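Clokitz opens its desk-tidying bench to anyone who wants to compare grippers

CLELTDEN, December - We've been arguing about fingers for most of this year, and now you can argue about them too. As of this month, Clokitz is putting its whole simulated desk bench up for free download: the tabletop, the arm, the clutter, the camera setups and every result we logged while comparing two sets of finger pads and two controllers. I wrote a good part of the task scripts, so I got the job of telling you about it (the marketing folks wanted it shorter, sorry).

The task is simple to say and annoying to do. There's a desk with ring binders, a mug and a file organizer. The arm has to pick up a binder and put it into the organizer without sending the mug across the table. People do this while on the phone. Our arm took a good long while to get the hang of it, and some binder positions still beat it.

We ran 2,300 tries in all. Each one starts from a slightly different layout, with the binders turned or shifted a little, and each one stops when the binder is in, when it's dropped, or when the clock runs out. The two kinds of finger pads are a flat one we call Sperling and a softer one we call Grilville, after the streets our two offices are on. Same arm, same housing, same starting layouts for both.

So what did we find? Grilville holds a thin top edge better, and I was ready to call it a day right there. Then we looked at the release. The softer pad hangs on a moment too long when the fingers open, and the binder tips as it goes. Sperling lets go cleanly but needs a straighter approach, and when the arm comes in at an angle it slips more. We counted 195 dropped binders with Sperling and fewer with Grilville, but Grilville also gave us most of the crooked drop-offs. I wouldn't pick a winner, and the download has everything you need to disagree with me.

The controllers were a clearer story. The older one plans a path, follows it and doesn't look again until it gets there. The newer one checks the cameras on the way down and nudges the arm as it goes. It's slower, and on an easy layout that's plain wasted time, but on the crowded ones it's the one I'd use. We kept 700 of the hardest layouts as a separate set, so you can skip the easy stuff and go right to the trouble.

A word on cameras, too! We log an outside view of the desk and a close view looking past the gripper at the tabletop. The close view is wonderful for lining up on an edge and pretty bad at telling you what's behind the thing you're holding. The outside view knows where everything is until the arm gets in the way. Using both helped more than any change we made to the pads, and I say that as someone who spent a whole spring on the pads.

The package comes with the scene files, both controllers, both pad models, the full logs and a setup guide. On a decent desktop machine you should be up and running in 15 minutes. You're free to swap in your own gripper, and we'd love it if you did - send us your numbers and we'll add them to the results page with your team's name on them. Bug reports are welcome as well. There's a known one where the timer keeps going after a good drop-off, and a fix is on the way.

Schools and small labs can use everything at no cost. Companies can too, as long as they say where the bench came from. Support is by email only for now, since the support desk is me and whoever sits closest.

Press pictures follow and may be reprinted with credit to Clokitz.

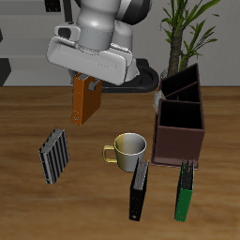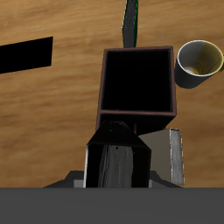
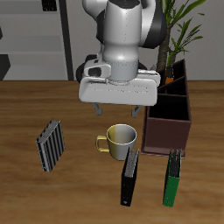
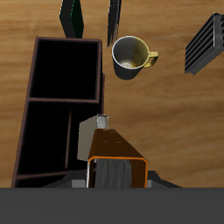 Renders from the Clokitz desk bench: outside views first and third, close views second and fourth.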